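Chapter 3
Learning in a Kitchen That Does Not Exist

What you will meet in this chapter
How a household task is divided into smaller parts
Why a simulated room is used before a real one
The meaning of the terms episode, reset and success condition
How to behave, and what to write down, when you visit a robotics laboratory

3.1 An open day in Stesdale

Most students meet robots first in a factory. There the parts come always in the same position, and the machine repeats one movement for the whole shift. A home is more difficult. Plates lie at an angle, bottles are tall or short, and a cupboard door may be open or closed when the work begins. For this reason many laboratories now train their household robots in simulation, that is, in a room which is drawn and calculated by a computer.

The open day described in this chapter was held by the firm Berrada at its building in Stesdale. Our group had 11 students and two teachers. We were received by Mohcine Ragab, an engineer in the simulation team, who led us to a long desk with three screens. He asked us to keep our questions until the first task was finished, and then to ask as many as we liked.

The task of the morning belonged to a set which the firm calls Mandunov. All the tasks of this set take place in a kitchen, near the sink. The kitchen has navy cabinets, a marble countertop and a dark grey sink with a ribbed drainboard, and a black tap stands behind it. A white plate lies in the basin.

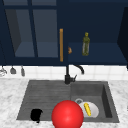 Mr Ragab explained that a task is first written as one plain sentence, in the words a person would use at home. After this the sentence is divided into steps. To move a plate, for example, the program must find the plate, choose a place on its rim to hold it, lift it without touching the tap, and put it down on a free surface. Each step can fail in its own way, and the engineers keep a separate record for each kind of failure.

One attempt at a task, from its start to its end, is called an episode. When an episode is over, the room returns to a starting state. This is called a reset. In a real kitchen a person must do the reset by hand, and it takes much longer than one expects. In simulation it takes less than a second. The Mandunov set contained 400 starting states on the day of our visit, and during the week before it the team had recorded 1,338 episodes.

A student asked how the computer can know that the task was done well. The answer was the success condition. This is a rule, written before the episode begins, which can be tested with numbers: the plate must be on the counter, it must be level, and it must stay still for three seconds. Mr Ragab told us that writing a good success condition was the hardest work of his first year. In one early version the rule asked only for the height of the plate, and the program received full marks for holding it in the air.

3.2 The same sink from another side

After the coffee break we changed to the second screen. A sink looks simple from one direction, but from another the step between the drainboard and the basin may hide half of a plate. A program which has learned from a single viewpoint often loses the object when the viewpoint moves. The team therefore records its tasks from several positions, and a person checks that each object has the same name in all of them.
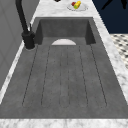
STESDALE, May 3, 2025

The following notes were written by our colleague Abdelkrim El Khatib on the afternoon of the visit. We print them with small corrections.

"I had prepared questions about motors and found that I needed questions about plates. How deep is the basin? How thick is the rim? Where does the shadow fall? The engineers speak of such things all day. I was also surprised by how much they write. Every change to the kitchen, even a new colour for one object, receives a line in the log with a name beside it.

The students were quiet at first. Then one of them asked whether a program trained here could work in her grandmother's kitchen in Tendasari, where the sink is of white enamel and the tap drips. Mr Ragab said that it could not do so yet. He drew on the board the difference between the simulated kitchen and a real one, and he called this difference the gap. We stayed at that board until it was time for the bus."

The gap is the subject of section 3.3. Before you read it, choose one task which you do at your own sink, write it as one plain sentence, and divide it into steps. Keep your page, as you will need it again for the exercise on success conditions.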